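Notes for the Tritville talk, 3 December 2025

Slide 4. The hand on our bench

Take your time here, Remo, and let people look before you start talking! Say how glad you are to be back, and how at Leone we used to do all the soft pieces by hand, every loop of fuzzy lavender and white, and how the wrists ached by August. Now a hand with silver fingers and black tips takes a share of it, and our five finishers spend more of the day choosing colors and checking shapes (which they like far better, and they'll tell you so).
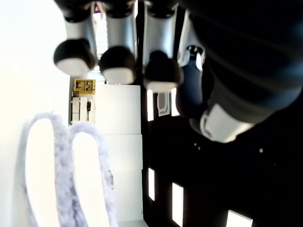
Slide 5. What changed for the crew

Start with the worries, they were real ones. Two people moved over to training the hand, with a pay raise. We went from 190 pieces a shift to 200, a small step, and I'm fine with that. Thank Vodska for the patience, then take questions.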